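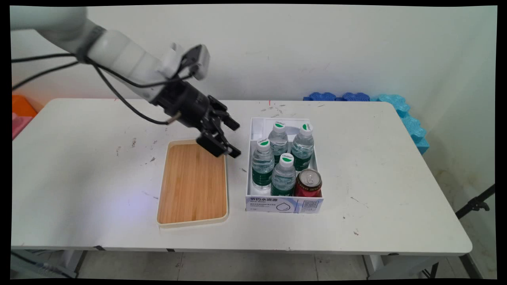

Ticket 168: Refreshment tray and drinks carton, Prundberg meeting suite
Opened by: Benjie Tiongson, Hospitality Services
Assigned to: Špela Obradović, Facilities Support
Opened: Dec 30, 2014
Status: Open, pending reply from supplier

Reported issue
The requester states that the wooden tray in the Prundberg suite does not hold bottled water securely when carried. Two bottles fell during service in the Runberg room. No injury was reported. The requester asks whether the tray should be replaced or the service procedure amended.

Items concerned
Rectangular wooden tray, light finish, raised cream rim with rounded corners. Bottled water with white caps and green labels, kept in an open white cardboard box on the white table.

Entry 1 (Obradović)
The tray was inspected and found to be sound. The rim is firmly attached on all sides and there is no movement at the corners. The surface is smooth, and the requester has confirmed that it was polished in October with the Predard product. Please advise whether the product has been applied again after that date. 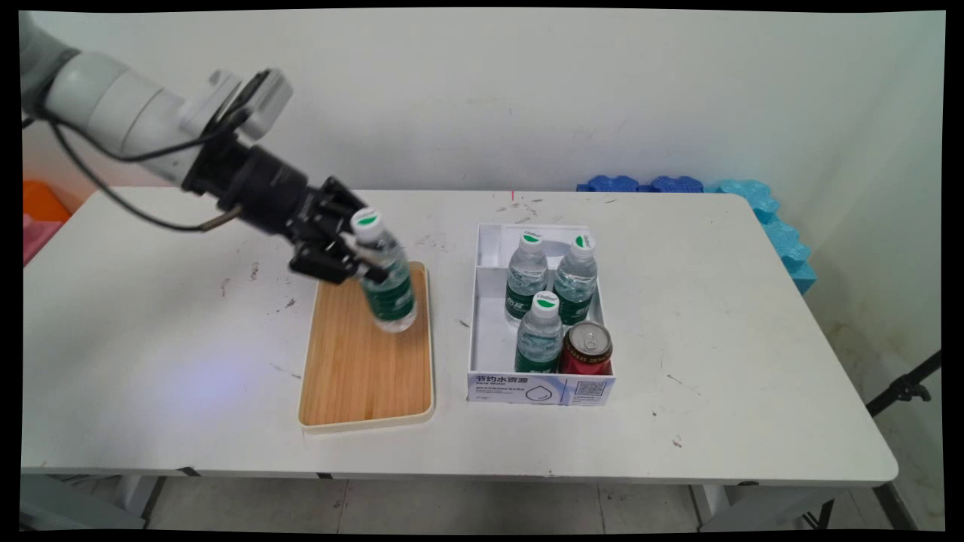 Entry 2 (Tiongson)
The product was applied once more before the Cárdenas visit. Staff have been reminded that trays are to be wiped with a damp cloth only. The bottles are set on the tray one at a time from the box, and the box remains on the table during service. Cans are stored with the bottles on occasion, and these have not given any difficulty.

Entry 3 (Obradović)
Noted. The tray was washed with mild soap, dried, and tested over a distance of 17 feet with 3 bottles standing upright. One bottle shifted toward the rim but did not fall. The polish residue is considered the probable cause — the tray itself remains suitable for use.

The table was examined at the same time. Its top is scuffed and carries a number of dark marks. These are cosmetic and have been recorded separately.
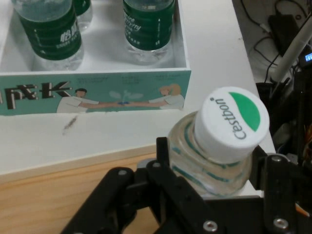

Interim instructions are as follows. Bottles are to be placed toward the middle of the tray and carried with both hands. No polish is to be applied to any tray in the suite. A non-slip liner has been requested from the supplier, and the ticket will remain open until a delivery date is confirmed.

Entry 4 (Tiongson)
Instructions received and posted in the pantry. Please confirm whether the liner may be washed with the table linens or must be cleaned by hand.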